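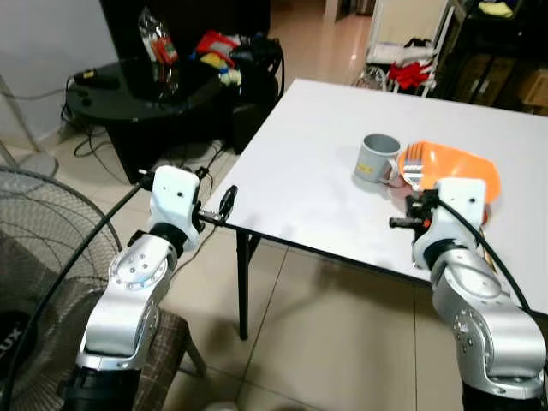
Two arms, one mug, one plate, one fork.

Clearing the Table

My job was to put things back.

The listing had said "technician," and my mother told the whole family I was a technician, and I let her. The machine took a mug and a plate and a fork off a folding table, or it didn't, and either way I set the mug and the plate and the fork back on the table so it could have another go. I got paid by the hour. The machine got paid nothing, but it was also allowed to drop things.

It was called the Donik, after the company, which had only the one product and saw no sense in thinking up a second name. The part that did the thinking was called Fesik and came from somewhere else. When the mug went on the floor, the Donik people said it was a Fesik problem. When I wrote to Fesik they answered very nicely, with a smiley face, that it sounded like hardware.

The office was on the ground floor of the Kwiatkowski building, at the end of a long corridor that someone kept extremely shiny. In February it was cold enough that I wore my coat until lunch.

I had a form. For every try I wrote down the start time, the end time and one of three words: success, partial, failure. Success meant the table was bare and the dishes were in the tub. Failure was any time I had to get up. Partial was supposed to cover everything in between, and in my first week I learned that nearly all of life is in between. Is it partial if the plate goes in the tub and the fork rides along on it by luck? What if the mug goes in the tub and then comes back out again?

I asked my supervisor about the mug coming back out. She looked at the form for a while.

"Did it seem like it meant to?" she said.

I said it had seemed pretty sure of itself.

"Partial," she said.

The mug was the easy one. It had a handle, and the machine liked handles. It would come in slowly from the side with its fingers a little open, the way you'd go to pick up a cat you had met once before, and close on the handle, and lift. I'd have hired it for mugs. If you ran a house where the only thing anybody ever used was a mug, always on the same table, and you had no plans for the evening, I could have recommended it to you without a second thought.

The plate was harder. A plate lies flat and gives you nothing to hold. The right arm had worked out a way of pressing on one edge so the other edge came up, and then getting a finger under, and the first time I saw it I clapped, alone in the room, with my gloves on. Then the fork slid off. The fork always slid off. The machine would stand there with the plate held up at an angle like a waiter who has just been told something about his wife, and the fork would be on the tile, and I would get up.

"What does it do about the fork?" my mother asked me on the phone.

"It waits," I said.

"For what?"

"For me."

She thought that over. "Your father had that," she said.

She wanted one, was the trouble. She had read an article. The article said machines would be doing the dishes in every home before long, and there was a drawing of one in an apron. My mother has washed dishes twice a day since she was 9 years old and she felt she had waited long enough. She asked if I could get a discount. I told her it took a good while to clear one place setting and it needed a grown man in the room. She said she had raised four children and was used to that arrangement.

Then the people from Forier came.

Forier ran cafeterias. They had a lot of tables and could not keep anybody in the job of wiping them, and they had been told by the Donik people that the machine was "nearly there." There were two of them, in good shoes, and they stood well back. My supervisor had on a blazer I had never seen. She explained that what they were about to see was fully autonomous. I was in the corner with my form, being not part of it.

The mug went beautifully. One of the Forier people said "huh" in a way that had money in it.

The right arm came over to the plate. It pressed the edge, the far side tipped up, the finger went under. I could see the fork start to go. I had seen it go so many times that my legs were already moving, and I was out of my chair and halfway across the tile with my hand held out before I understood that there were guests.

The fork didn't fall. It swung around, caught its neck on the rim and stopped there. The plate went up, over and down into the tub, with the fork on it, as smooth as you please. And there I was beside an empty table with my palm up, like somebody waiting on a tip.

"And what does he do?" said one of the Forier people.

"He's the technician," said my supervisor.

They asked to see it again. I put everything back. They asked to see it with the plate a little more to the left, so I moved it a little more to the left, and the Donik cleared the place where the plate had been. It was very thorough. It pressed the edge of nothing, tipped it up, got a finger under, carried it over to the tub and let go. Then both arms folded in and the light came on that meant it was finished and pleased to have been of service.

Nobody spoke for a bit. I wrote down the end time.

"Partial?" I said.

Forier didn't buy it. They did call the office the next week, though, and asked for me, and wanted to know what I was making an hour. It was more than I was making. The work is clearing tables at a lunch place downtown, 51 of them, and I can tell you I'm fast. I do a whole table in one trip, fork and all, and when somebody leaves the plate a little to the left I go and get it there.

My mother tells people I'm in automation. She still asks about the discount. I stopped by the Kwiatkowski building the other day on my break, and they had a new kid in my chair with his coat on and the form in his lap. The mug was already in the tub. He was watching the plate come up, and he had one hand out.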